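Linen Help Desk, Musier Home Textiles
Ticket 4-185
Subject: Blue cloths won't fold square, and marks on the beige cover
Opened by: Brisa Barajas
Status: Waiting on customer

Brisa Barajas, Wednesday, 9:20 am
Good morning! I hope this is the right place for it, and forgive me if I go on a bit. We have the Menzies cloths in blue and we do a lot of folding with them, one after another on a long table, and the blue ones just will not come out square. I match up two corners, I lift, I smooth it down (or I think I do), and by the second fold one side is sticking out past the other like a shirttail. The white towels are no trouble at all and stack up beautifully. I have tried folding slower and I have tried starting from the other end, and I'm still getting a lopsided little parcel. 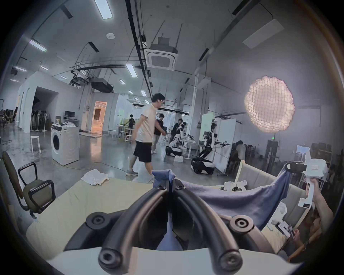
They've all been washed at the same setting, the warm one, and tumbled until dry. I did wonder if I'd been too generous with the dryer.

Senga Buchanan, Wednesday, 10:05 am
Hello Brisa, and please go on as much as you like, it makes my job easier. I suspect the dryer too. Our Menzies cloths can pull in more along one edge than the other when they're dried hot, and then the corners meet but the sides don't. Could you lay one flat, without tugging, and measure both long sides for me? While you're at it, is it only the table, or do you fold on the bed as well?

Brisa Barajas, Wednesday, 11:40 am
Both! One side came to 102 cm and the other was 4 cm shorter, so there's your shirttail. I felt quite vindicated, I must say. The bed is worse, if anything. The beige sheet gives under the cloth and everything creeps, and a lavender-looking one I tried there bunched up on me before I'd made the first fold.
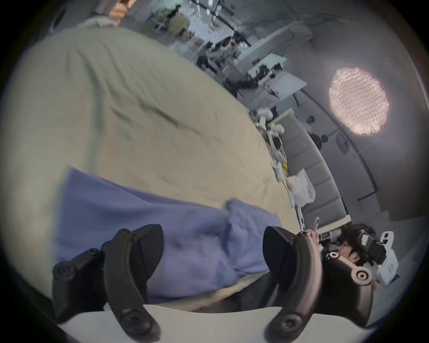 I don't like to give up on the bed altogether, as it's a nice big surface and easier on my back when I've got a pile to get through. Would a firmer cover help, do you think? We have a spare Brarnholm spread in the closet that's never been opened.

Senga Buchanan, Wednesday, 1:15 pm
The Brarnholm would be worth a try, it's a denser weave and shouldn't slide so much. For the cloths, wash one cool, pull it gently to shape while damp and dry it flat overnight, then measure again. Please do just one to begin with. You mentioned marks in your subject line, can you tell me more about those?

Brisa Barajas, Wednesday, 2:30 pm
Oh yes, I got carried away with the corners. It's the cream-beige cover on the folding table. There are some darker smudgy patches toward the right, and a long crease across the middle that comes back however I smooth it. 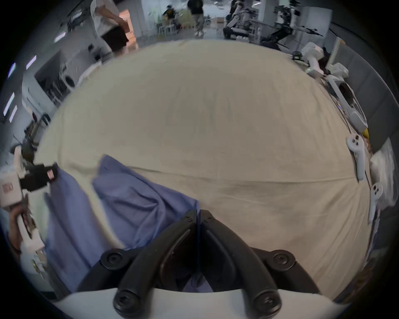 I've got a bottle of Hiren fabric soap here, but I didn't want to go at it without asking, in case I end up with a clean ring and a bigger problem!

Senga Buchanan, Wednesday, 3:10 pm
Very wise. Mix a capful into 200 ml of cool water, test it on the hem underneath, and if the color holds, dab from the outside of each patch inward. Rinse and let it air dry before you iron. The crease should ease with steam from the back. I'll leave the ticket open until you've measured that cloth again.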